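August. Up at six and walked the Starkcombe path before the heat. The creek is lower than last month and the blackberries are nearly done.
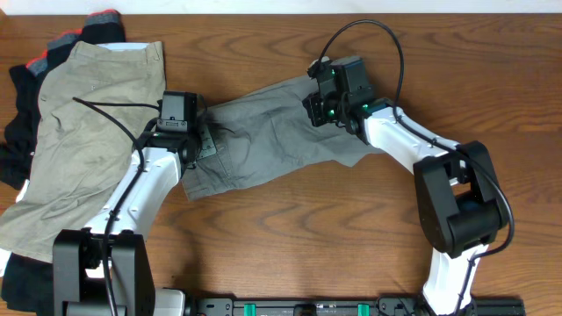

How far is it to the ridge and back?
From the gate at Histadcombe it comes to 2300 steps by my pedometer, the steep part included.

Met one dog, no owner. Knee held up fine on the climb and complained going down.

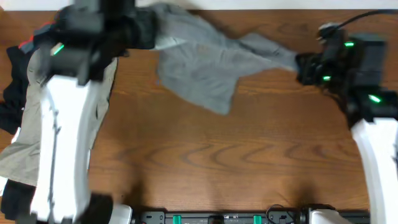

I sat at the top for 20 minutes and ate the bread from El Fassi. There was haze over Skodmont, so no view of the water tower. Heard a woodpecker twice.
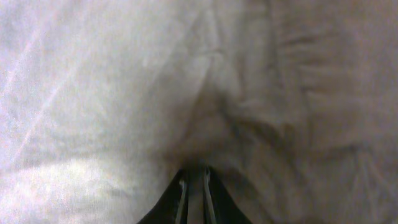 Pale cloth, close up.

Home by nine. Bus fare has gone up 30 cents.

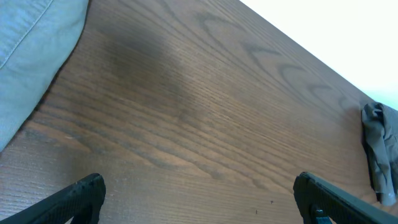
Tomorrow I'll try the lower trail if it doesn't rain. Need new laces first.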